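Print | E-mail
Reading time: 2 min

Rorville funeral home puts obituaries behind a fee

Families in Rorville will pay $90 to keep a death notice online past its first month, under a change Nilmont Funerals brought in this July. The notices used to stay up for free.

Nilmont calls the new service Phromma and says it will "honour every life for longer." How a page that already stayed up indefinitely can now stay up longer was not explained.

Manager Bheki Maluleke said 213 notices from past years would be moved across at no charge. Asked what happens to a notice if the family doesn't pay, he said it would be "archived" — he would not say whether anyone could still read it.

Apinya Pongsiri, whose father's notice ran to 20 lines, said she got two reminder e-mails before the funeral. "I've printed it and put it in a drawer," she said.
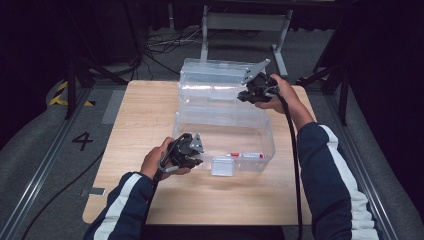

A marker with a red cap in a clear plastic tub.

The town library says it will keep paper copies, as it always has.

Contact the newsroom | © Rorville news desk | Back to top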